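Sernau clothes swap back in its old hall

The Sernau clothes swap is back in the old hall on Jistberg Lane this April, and what a lovely, busy time it has been already! Neighbours have handed in 317 pieces so far – coats, curtains, odd lengths of cloth and more children's jumpers than anyone quite knew what to do with – and the sorting and folding has kept the long tables full from morning until teatime. Doors open at 5 pm, entry is free, and each visitor may take home up to 17 pieces.
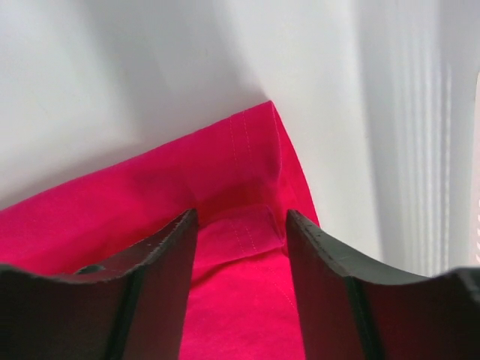
Bright pink fabric at the Sernau swap.

Anything left over goes on to the Prakier sewing room, where there are still 20 places on the spring mending course.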